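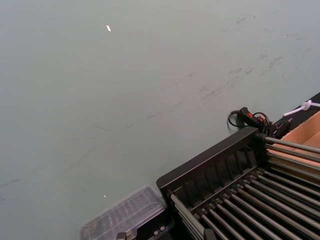 Scuff marks on a matte tabletop that won't wash off
Posted in Cleaning and Surfaces
88 views

Ignacio Orellana
I have a matte table with a painted top, bought secondhand in August. It has dark streaks across one end where pots and trays get pushed around. Dish soap and warm water take off food and grease but do nothing to the streaks. There are also a few thin light lines that I think are real scratches. I tried a melamine sponge in one corner and it took off some of the dark stuff, but now that corner looks a little shinier than the rest. Is there a way to get the marks off and keep the flat finish? I don't want to repaint if I can avoid it. I don't know what kind of paint it is. The seller only said it came out of a rental in Brerham.

Angharad Beddoe
Stop using the melamine sponge. It is a very fine abrasive and on a flat finish it polishes as it cleans, so you get the shiny spot you described.

Dark streaks from pots are usually metal or rubber left on top of the paint. Test everything on the underside or near an edge first. For rubber, put a little rubbing alcohol on a white cotton cloth and wipe lightly. If any color comes up on the cloth, quit, the paint can't take it. For metal marks, make a paste of baking soda and water, rub with a fingertip in the same direction as the streak, and rinse twice. Baking soda is mildly abrasive too, so go easy and check the sheen against the light after it dries.

The light lines are probably scratches in the finish and no cleaner will remove them. On a matte surface you can't buff them out either. Wax will hide them for a while but it adds shine, and paint won't stick over it later if you change your mind.

For the shiny corner, a gray non-woven pad used dry with almost no pressure can dull it down. Do 2 or 3 passes and look. It's easy to go too far.

After that, put a mat under anything that slides. I have felt dots on the bottom of my trays and replace them when they get gritty.

mathias_teris
just repaint it, flat paint always marks. I did mine in a weekend

Ignacio Orellana
Alcohol test on the underside was fine, no color on the cloth. Will try the streaks next.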